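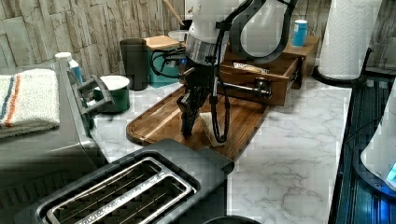 4.3 Preparing the kitchen cell before a food-handling task

Section 4.3 applies to every Grikudau arm that works over a household counter. It sets out what must be checked before the drives are enabled and which surfaces the gripper may touch. The bench used for the toast task is a fair guide to how tight a home counter gets: the arm comes down over the cutting board with the toaster on the near side, and its cables hang in loops beside the gripper, one of them reaching nearly to the board. A cable in that position is the first thing to check. Read section 4.2 (Mounting and load) before you begin.

Who may carry out this procedure

Operators must hold a current Politis sign-off for the arm. A second person must be within reach of the stop button for the first cycle after any change to the bench. At the Clularholm site the second person is named on the sheet by the door. At other sites the shift lead decides.

Clearing and setting the bench

1. Press the stop button and confirm that the status light on the controller shows red. Leave it pressed until step 9.

2. Clear the path between the home position and the board. Bottles, canisters and cans may stay on the counter if they stand behind or to the side of the path and are entered in the keep-out map. Anything new on the counter means a new map.

3. Close any drawer that opens into the reach of the arm. If the task needs a drawer open, enter it in the map in its open position and do not move it again until the task is finished.

4. Set the toaster so its slots run parallel to the approach line. Do not plug it in yet.

5. Place the board where the program expects it. A board set on an angle is fine as long as the taught points were recorded at the same angle. Check that it does not rock when you press each corner.

6. Move towels and paper rolls away from anything that heats up. Do not leave a towel on top of an oven that will be switched on during the task.

7. Trace each cable from the wrist upward by hand. No loop may hang lower than the fingertips at any taught point. Take up the slack with the Runotari clips supplied, leaving enough free length for a full turn of the wrist.

Note: Clips wear out. Replace the whole set after 2000 cycles, even if they still close.

CAUTION: Never route a wrist cable across a toaster slot or a cooktop, even with the appliance off. The insulation is not rated for contact with hot metal.

Checking the food surface

8. Jog the arm to the inspection point, using the hold-to-run pendant at reduced speed. This is the only motion allowed before step 9, and the stop button must be released for it and pressed again straight afterward. Look at the board in the wrist view, then look at it directly. The wrist view is good for grain and surface marks, but it will not show you whether the wood is sound.

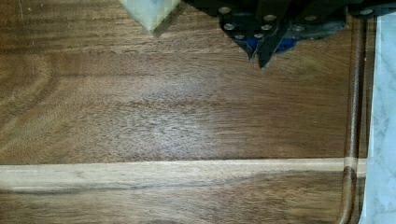

Figure 4-6. Wrist view with the fingertips over the board. Note the dull, whitish patch near the centre and the juice groove at right.

Record any patch, scratch or colour change on the board sheet, with its position relative to the groove. A cloudy area does not by itself take a board out of service. Run a clean fingertip over it. If the surface feels rough or lifted, or if residue comes away, set the board aside for cleaning and use another. Boards with an inlaid strip of lighter wood need one further check: draw a fingernail across the joint, and if it catches, the board is not to be used for food.

Finger height over the board is set in the program and must not be adjusted by eye from the wrist view. Depth is hard to judge from that angle – a tip that looks clear can be touching. Use the feeler gauge in the kit.

Boards with a groove need a taught point inside the groove line. Bread laid across the groove tips when a finger presses on one edge, and the grip will fail or tear the slice.

Enabling the arm

9. Plug in the toaster, release the stop button and run one cycle at reduced speed with no bread on the board. Stay outside the marked line.

10. Place one slice flat on the board and run a second cycle at reduced speed. Stop at once if the slice drags or a cable touches the counter.

11. If both cycles are clean, initial the sheet and change over to normal speed.

WARNING: Do not reach over the board to straighten a slice while the drives are enabled. Press stop, wait for the red light, then reach in.

Fingers that have touched the counter, the floor or the outside of an appliance must be washed or swapped before they touch food again. Spare fingers are kept in a lidded tub, dry, with the tips facing down.

Changes to section 4.3

Steps 7 and 8 were reworded in January after comments from Filippos Zervas on cable slack. The joint check for inlaid boards was added by Kaiwen Jia. Sites holding an earlier printout should discard it.

Go to section 4.4 for shutdown and cleaning.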